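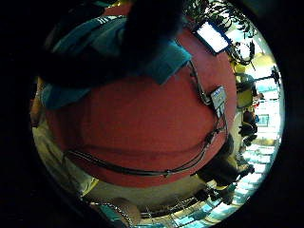
Flores hall, window side with the plants, red shirt. September 2024.

Notebook, hall furniture, continued from the August pages.

I write this entry in one piece but the work was done over several mornings, so the order is not perfect. Efraín already has his own notes about the floor and I don't repeat them.

Started with the round tables. Since August we have the complaint that the maroon tops show marks when the sun is low. I walked past all of them early, before the coffee people opened, and looked along each top from the side with my head almost at the height of the surface. From above I see very little. From the side there are rings from cups, and long thin arcs where somebody wiped with a dry cloth. The arcs are worse than the rings. The rings go away with warm water, the arcs stay.

Test on the spare top, the one that stands in the store room without its base. I divided it with paper tape into fields and wrote the number of each field on the tape with pencil.

Field 1. Warm water only, soft cloth. Rings gone, arcs the same as before.
Field 2. Perkico cleaner, one spray, wiped at once. Clean, but a gray film when it is seen against the window. After a second wipe with water the film is gone.
Field 3. Perkico left for 30 minutes, then wiped. I will not do this again. The color came off on the cloth a little, a pale pink. The surface feels dry to the finger.
Field 4. Fine pad, 2,000 grit, with water, very light hand. The arcs are much weaker, but the field is now more matte than its neighbors and you can see the border of the tape like a line. To make it equal we would need to do the complete top.
Field 5. Paste wax, thin, buffed after it became cloudy. Looks best of all on the first day. On the next day it had fingerprints everywhere, and Roxana put her sleeve on it and did not like how it felt.

My conclusion for now is field 2 with the second wipe. It is boring but it is possible for everyone to do it the same way. Field 4 I keep for tops that are already bad.

Question for Efraín: the cloths. We have white ones and the blue ones from the old box. The blue ones leave fluff on the edge of the tops. I would like to throw them away but I did not do it yet, please tell me if you want them for the floor machine.

Chairs. The Lasstead order arrived partly. I counted the delivery against the list and it was complete for the shells and short for the feet (the small plastic ones which go under the legs). The invoice is 2,807 and they charged us for all the feet, also for the missing ones. Wrote to them, no reply until now. The order is in the blue folder, the page with my correction on top.

Without the feet the legs make a terrible noise on the hard floor. I tried felt circles on one chair as an emergency solution. They hold, but one of them moved sideways already after two days, so the glue is not good enough or I did not clean the leg well. Second try with the leg wiped with alcohol first. Check again next week.

We also did the height question, which Roxana asks since a long time. She thinks the round tables are too high for the chairs, I thought it was OK. We measured from the seat to the lower side of the table top, each of us on a different chair, and our two results had a difference of 2 cm. First we believed that the chairs are not equal. Then we changed places and the difference moved with us and not with the chairs, so it was the way of measuring – she pressed the seat down with her hand and I did not. Now we agree to measure with a person sitting. Roxana will write the number in the table at the end of the notebook.

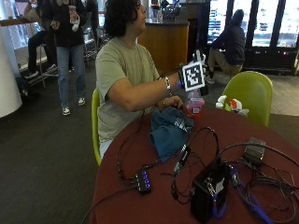
The forearm matters more to me than the number on the tape. When a table is too high, people lift the shoulder and put only the wrist on the edge, and after a short time they pull the hand back to the lap. On the lime-green chair the right arm goes forward over the maroon top and the other hand rests on the table too, closer to the body, with the fingers curled loosely. So at least this reach is possible from this seat without standing up. I take it as a small point for my side, but one person on one chair is not a measurement, and Roxana is right to say so. There is also a teal cloth bunched up on the top, under the hands, with a white print on it, and this made me think about the wax again. If cloth is going to lie on these tables, we should know if the wax goes into it. I put a piece of old cotton on field 5 with a book on it and leave it there until the next entry.

About the color together: lime green and maroon. On the sample card I was against it. In the hall I find it less hard than I expected, and the windows make the green lighter in the morning. Efraín still calls it the salad. We don't change it.

Plants. Those near the windows have thin leaves, and dust collects on them more on the window side. I washed one with the hand shower in the sink, and two stems broke at the place where they are tied, so the tie was too tight. Cut all ties and made them again with soft string, in a loop like the number eight. Water from the bottom only. The saucer under the left pot has a crack, there is tape under it now. Buy new saucer.

If we move the plants one step away from the glass, the cleaning people can pass behind. But then the nearest table has to move also, and this table is the one that people like. I made chalk marks on the floor for both positions. Please do not wipe them before we decide.

The coffee corner (Grindora machine) is not our subject, but the grounds are. There is a fine brown powder on the two tables which stand next to it, and if someone wipes it dry it works like sandpaper. I think many of the arcs come from there. I tried it on the spare top, next to field 1: a pinch of grounds, dry cloth, ten circles with normal pressure. Clear new arcs. Same with a wet cloth: I could find only one, and perhaps it was there before. I should have looked before and not after.

So for the two coffee tables: first brush, then wet, then Perkico, then water. I wrote this on a card and fixed it inside the cupboard door. The spelling was corrected by Roxana.

Open points
Feet from Lasstead, and the invoice.
Felt circles, second try.
Cotton on field 5, look for wax and for color.
Blue cloths, yes or no (Efraín).
Saucer.
Seat to table height, with a person sitting, all round tables. Nearly finished, the ones by the door are missing.
Lamp for looking at the tops from the side when there is no sun. The small one from the bench is too yellow and hides the arcs.

Added later the same day: the felt on the back left leg moved again.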